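Many bins and a can
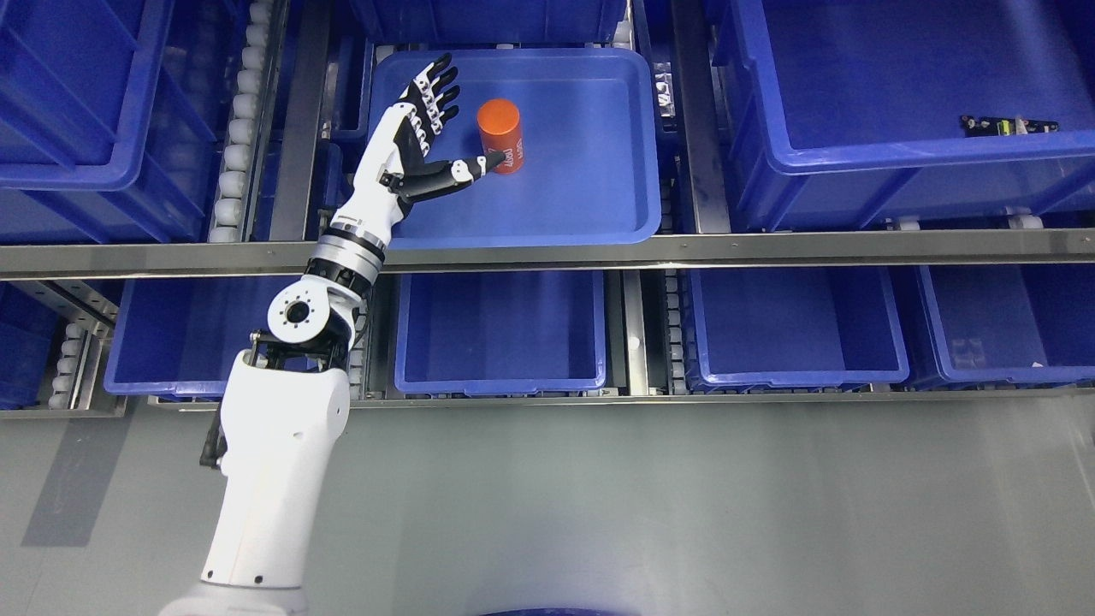 A robotic hand at an orange can in a shallow blue tray.

I keep being told the shop-floor robot has arrived. A neighbour who works in packing at Zostham came home in July convinced his job had two years left in it. I am less sure, and so is his back, which still does the lifting.

Look at what is being asked. One can, standing upright, in a tray with a low rim and nothing crowding it. Any Saturday lad at the Verstraete warehouse could clear it while arguing about football. The hand has its four fingers and a thumb, very handsome, and I would like to see it at ten to six with a split carton, a label gone missing and somebody's glove in the bin.

The sellers always talk about the hand. I want to hear about the dropped can, the dented can, the one that rolled under the rack. Give me 2,000 picks in an ordinary shift with the bins filled by people in a hurry, and tell me how often someone had to walk over and help.

As for the home, forget it for now. My kitchen cupboard in Siltmont has two shelves and no rails, and the tins are stacked behind the flour. I can barely get one out myself.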